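The Kaltell House, Room 4

Friederike Dreßler had been hired to value the surfaces. The contract with Baumgart excluded furniture, fittings and anything that could be carried out by hand.

She began on Saturday with the stone. It was gray, marble-patterned, veined in white and orange. She scratched a test line on a spare piece in the cellar and wrote "Maremau, second grade" on her form. The wallpaper was orange on pale pink, a pattern Nemetti had stopped printing. She entered it at 48 a roll.
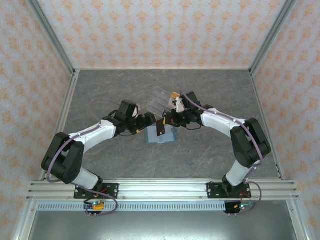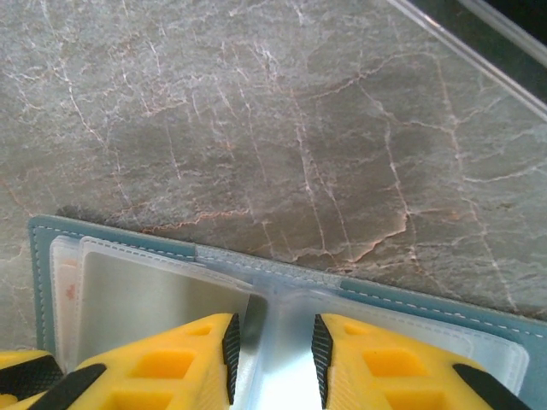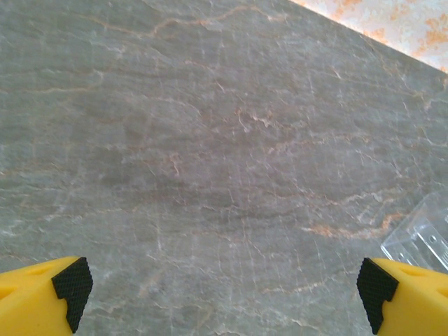

The form had a box for defects. She followed one orange vein with her pencil for almost 10 minutes and compared it with the drawing from the last valuation. In the drawing it bent left. She checked the drawing's orientation, then wrote "vein differs from record" and initialed the entry.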